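Reply count: 7

ktoprak
Our club moved into the old Carmont annex in July and we have one shared room for knitting, mending and weaving. The question is where finished loaner pieces should go. Right now they sit in bins by the window, and people dig through them and leave them in a heap. I'd like to stop using bins completely. Has anyone done this with a small room?

gwion_v
We got rid of bins two years ago at Iltstead and I would not go back. Scarves and shawls hang, anything knitted and heavy gets folded on a shelf. Heavy wool stretches if you hang it for weeks. Ours is 24 feet long with one door, so floor space was the main problem, and small tabletop racks took care of most of it.

mdursun
I disagree on hanging. We hung everything for one winter and had peg bumps in half the shawls. Lace is the worst for it. Flat storage with a list taped to the lid is slower but the pieces come out in better shape. Bins aren't the problem if people put things back.

gwion_v
They don't put things back, though. You can tape up all the lists you want. And the bumps come from thin pegs. Get thick ones with rounded ends and swap the pieces around every couple of weeks.
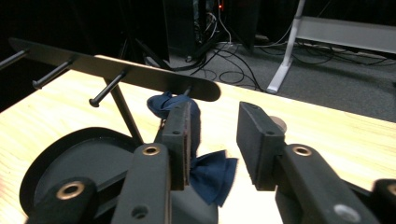
Kadia Fiber Arts Club, Loan Closet Team

ayana.assefa
I'm on the loan closet team, so I'll add what we do. Light pieces go on pegs and each one has a cloth tag sewn into a corner with a number. We're up to 107 now. The number goes in a notebook with the borrower's name and phone. Sweaters and blankets go on the shelf with cedar blocks. Anything that comes back with a hole goes straight to the mending basket and doesn't get loaned until it's fixed.

mdursun
How long do pieces stay on the pegs?

ayana.assefa
Two weeks at the most in the busy months. In summer everything gets washed, dried and boxed until fall. I should have said that first. I wouldn't hang lace all year either.

ktoprak
OK, that sounds like both of you are partly right. We have 63 pieces and maybe a third are blankets, so the shelf has to come first. Is the sewn tag better than a safety pin tag? Pins are what we have.

gwion_v
Sewn. Pins rust and they snag.

mdursun
Agree with Gwion on that one. Use cotton tape and a laundry pen, and wash a test piece before you do them all. I still say keep the lace flat.

Comments (3)

Perihan T.: We use cotton tape too. Write the number on both sides.

weft_and_warp: Does cedar really do anything once the smell is gone?

Ayana A.: Sand the blocks lightly and the smell comes back. We do ours when the boxes get packed.

Contact the moderators | Copyright Baysal Craft Boards | Back to top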